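About us

Padetti looks after clothes for people who do not have the time, the space or the patience for it. We collect, wash, dry, mend, hang and return, and we also sort out wardrobes in the customer's own home. The company was started by Kasun Sivakumar in a unit behind Stismont market with 2 washing machines and one long rail. We have moved once since then, to the other side of the same yard, and we now look after clothes for 65 households and a handful of small businesses.

Kasun had worked in a hotel laundry and then in a dry cleaner's, and he noticed that most of the damage he saw came from storage. Shoulders had been pulled out of shape by the wrong hanger. Knitwear had been hung up when it should have been folded. Coats had spent a winter at the bottom of a pile. Padetti still does more work on hanging and folding than most laundries, and new staff spend their first 4 weeks on that before they go near a steam iron.

How we work

Every bag is emptied and checked on arrival. Pockets are turned out, zips are closed and anything that needs a stitch is put to one side with a note. Dark items are kept apart from light ones, and hooded tops are washed inside out if they have a print on them. After drying, each garment is either folded or put on a hanger. We use wire hangers for shirts and light tops, and broad ones for coats and jackets – these go back to us with the next collection. 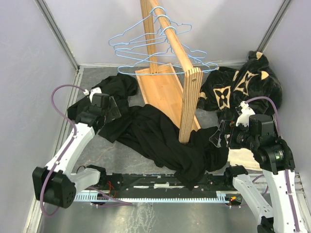
Light-blue wire hangers on the wooden rack, with a black garment and a patterned hooded jacket lying rumpled near it.

Our racks are plain wooden ones with a base board, an upright and a single top rail. Debnath, the joinery workshop two doors down, makes them for us and repairs them when a joint works loose. We have tried metal racks and may do so again, but the wooden ones are easy to mend and customers often ask to buy one. We sell them from the front desk for £80, and delivery within Stismont is included.

Home visits

A home visit takes a morning or an afternoon. We empty one wardrobe or chest of drawers at a time, go through it with you and put back what you want to keep. Nothing is thrown away without your say-so. Clothes you no longer want can go to the charity shop in the market, and we will take them there.

Visiting us

The front desk is open from 8am to 5.30pm, with a later close in June – please ring the bell if the door is shut. There is parking in the yard for short stops.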